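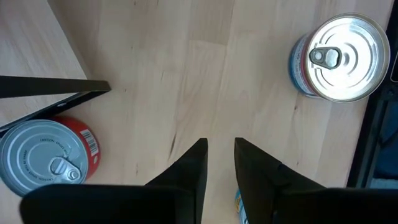 Marchal Street Neighbors' Association
Minutes of the November meeting

Müzeyyen Sezer opened the meeting a little after seven and thanked everyone for coming out on such a raw evening. Solène Mallet took the minutes. The minutes of the last meeting were read and approved, with one correction: the bakery is spelled Pulito, with one t, and we are sorry for getting it wrong twice.

Winter food drive. Solène went through the plans at some length, and there was a good deal of friendly talk about what people like to find in a food box. Canned fruit, soup and beans are always welcome, and so is coffee. The aim is 100 boxes, packed on Saturday from 9 in the morning. Pulito has kindly offered bread again, and a big thank you to them!

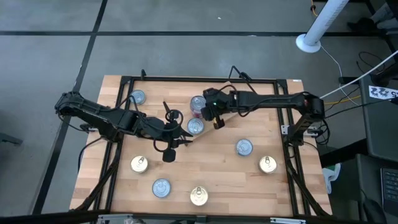

Money. The balance stands at $3000, a little healthier than we feared in the spring. Müzeyyen would like to keep most of it for the playground fence, and after some back and forth the meeting agreed.

Clorby Park path. The city has not yet answered our letter concerning the puddles by the lower gate. Müzeyyen will write again, kindly but firmly, and copy in the parks office.

Summer trip. Pidumora was suggested once more, and so was staying home and having a picnic. Left open until the next meeting.

Any other business. Two blue casserole dishes are still in the hall kitchen after the harvest supper. Please come and claim them.

Meeting closed at 8:40, followed by tea and Müzeyyen's walnut cake.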